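Zoltusix bin picking software: second progress report
Sep 9, 2026
Prepared for the Leiva program office by the software group, Misville

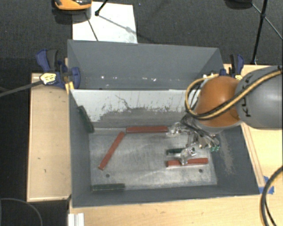 The planner no longer stops to think about its life choices between picks, and we would like that noted first, before the rest of this report. Most of the period went into the grasp selection module, which takes the perception output and decides which bar to go for and from which side. In open floor it does well. The trouble has always been at the walls, and a green bar propped against the left side of the bin is the sort of thing the old version would rank first, on the grounds that its upper end was nearest the camera, and then have no legal way to reach. The new scoring checks finger clearance before it gets excited.

Perception
The segmentation model was retrained on 3,780 labeled views. Red bars are now found reliably. Dark green bars on a scratched gray floor are found with less enthusiasm, and two that lie side by side are still sometimes reported as one very ambitious bar. We have added a width check that rejects these and asks for a second view. It costs time, but less time than closing the fingers on something that does not exist. The scuffed inner panel also used to come back as an object. It is now masked out by hand, and we would prefer to call this "calibration."

Planning
Collision checking was moved to the Olell library as agreed. The port took longer than the plan allowed, mainly on account of a unit mismatch that put the bin walls 1,000 times farther away than they are. The planner was extremely confident that week. A test now covers this.

Path times are down, although the cable bundle on the wrist is still modeled as a fat cylinder and rules out some approaches on the right side that the arm could make perfectly well.

Tooling
Every attempt is logged with its point cloud, ranked grasps and final joint path, and any of them can be replayed offline. The replay viewer crashes if you scroll backward. Please scroll forward.

Milestones
Grasp scoring: delivered.
Olell port: delivered, 2 weeks late.
Recovery after a dropped bar: started. At present it consists of trying again.
Operator screen: not started.

Next period
Recovery behavior comes first, then a better cable model. We also ask to move 5 days of effort from the operator screen to green bar labeling. The budget total does not change, and the revised task sheet is attached for signature.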